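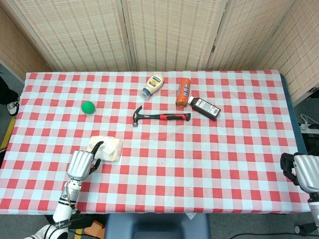 11/3/18. Red check, second round. I'm completely sold on gingham as a test cloth now and want to get the reasons down before I forget them. With a plain cloth you look for a pucker by squinting along it with a lamp. With checks the grid does the looking for you, and any pull in the weave shows up as a bent line from across the room. It's also a nice thing to work on! The red one has three tones to play with, the bright red squares, the pale pink-white ones and the in-between pink where the stripes cross, and a spot that vanishes on one of them can be plain as day on its neighbor. Put the claw hammer down sideways in the middle and you can use the rows as a ruler to see if the handle is straight to the table. The green ball is the fun one. Matte, small, no pattern of its own, and against all that red it's the first thing your eye goes to.

Gintarė asked why we don't use the blue check from Endstead. We will, it's folded on the second shelf. But the Kullwood red is the cloth we get the most mail about, so red goes first.

Where we are with the rub test

Stopped at 1,043 strokes yesterday evening. That is a silly number and it's my fault, I was aiming for an even thousand and got talking to Uldis about his roof. Thilini had the tally sheet and kept going, bless her. No thin spot by touch. Slight fuzz on the bright red squares, less on the pale ones, and I would love to know why. Two guesses:

The red yarn takes more dye and comes out a bit rougher for it. Rasa thinks this is likely.

Fuzz is there on both and we just see it better on the red, pale lint on a dark ground. Thilini thinks this and I'm leaning her way. Easy to check with the black card under a loose end. Will do.

Weight of the swatch came out at 200 on the little scale in whatever the Lukáč sheet calls its units (grams per square meter, I'm nearly sure, but the header is cut off on our copy and I want to see the original before anybody quotes it). Juniper has asked them for a clean one.

Things that go on the cloth

I've been arguing for months that the props should be real kitchen-and-garage stuff, because that's what lands on a table like this in somebody's house. Nobody at home puts a steel test disk on the tablecloth. They put down the mayo. Squeeze bottles are great because they end up on their side half the time, and on its side the bottle presses one long soft strip into the cloth, where a standing one makes a ring. Both marks are worth having. Tall bottles standing, flat bottles lying down, and at least one leaning on another, since a leaning bottle creeps and takes a bit of cloth along with it. I never would have thought to try that. Credit to Uldis.

Hammer notes. Head end dents, grip end drags. The rubbery part holds on to the weave when you slide it and you can watch a whole row of squares go wavy. Lift the hammer and most of the wave relaxes, a little stays. I got so interested in this that I did it eleven or twelve times and had to be told to stop, as it wasn't on the sheet. It's on the sheet now.

The cream block. Gintarė calls it the sponge, Juniper calls it the pad, the label on its box calls it neither. Please write "cream block" on the sheets so we all mean the same thing. It's light, it doesn't drag, and I like it as the gentle end of the range with the hammer at the other.

Mayo, the contents this time. Stain swatches are cut from the offcut, never from the big cloth. One dab, spread with the back of a spoon, then left alone. Oil is the whole story with mayo. The white part wipes off and you feel very clever, and then the halo turns up overnight. On last June's batch the halo was easy to see on the bright red and very nearly invisible on the pale squares, which surprised everyone, me most of all. If the new batch does the same I think we have something worth sending back to Kullwood – they've been telling people the pale squares are the weak point.

Wash was at Zornley's, same machine as before, no softener. 448 is the lot code on the detergent, writing it here because I lost it last time and had to go through the recycling.

Overhang

Small thing but it bugs me. The cloth should hang over the near edge only slightly. When it hangs long you catch it with your apron, the whole grid shifts, and everything you've placed is off by half a square. Uldis marked the underside of the table with two bits of tape. Line the hem up with the tape and smooth from the middle outward with flat hands. Don't tug the corners! Tugging gives you a lovely flat middle and diamonds at both ends.

I did it right on the first try this morning and was unreasonably pleased.

For next time

Black card check on the fuzz.
Halo swatches, look at them by the window before anyone turns the lights on.
Hammer drag along the stripes and then across them, same hand, same speed. I bet across is worse.
Blue check from Endstead, iron first, it has a fold right down the center that will confuse everything.
Find a second ball. Gintarė wants yellow. I'd like to see what a red one does on the bright squares, whether you lose it altogether or the shadow gives it away.
Ask Rasa if the dye notes for this lot are in her drawer or mine.

Spoon is missing again, the flat one with the bent neck. I used a teaspoon and the spread came out thicker on one side, marked with a T on the swatch.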